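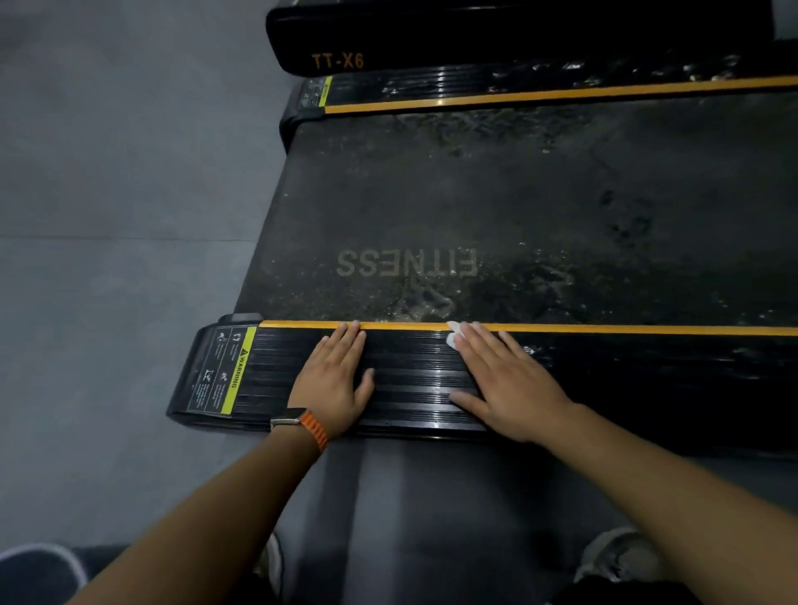
Wiping the end of the deck, both hands down.

On January 20, 2025 a list member wrote:
> Is it better to record the cleaning by hand, or to drive the arm
> remotely and wipe through it? Our remote wipes keep lifting off.

We tried both for Brallmont and went with hands first. Remote control was fine for reaching the machine, but the operator can't feel how hard the cloth is pressing.

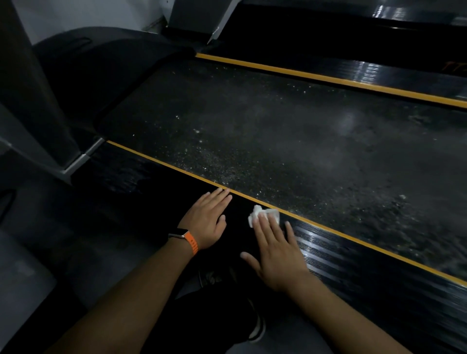

For the side rails we asked for short strokes, left hand flat as a brace. The Tulance arm has no second hand, so we drop the left one in training – it still helps to have it in the recording. We kept 391 clips and threw out 16 where the cloth was hidden throughout.
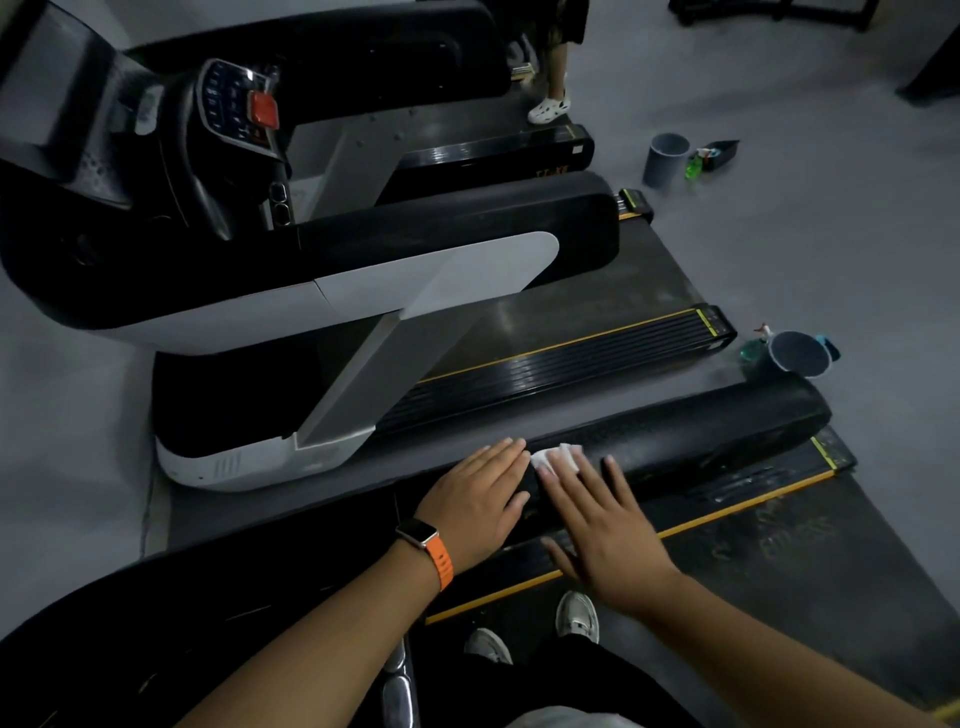
Oyewole
Demonstration lead, Flaltodley

My advice is to record by hand, then add a small remote set on the same machines. Ours was 80 runs. Keep the wipe small, and don't tidy the floor first.

Consoles are harder. Glossy plastic upset our depth readings, and you don't want the arm leaning on the stop clip. We do those at low speed, with the power off.

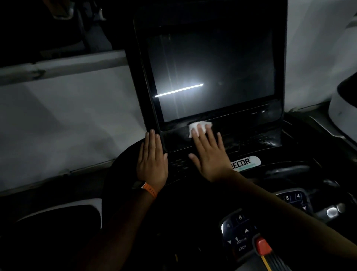
Console, under the screen. Display off.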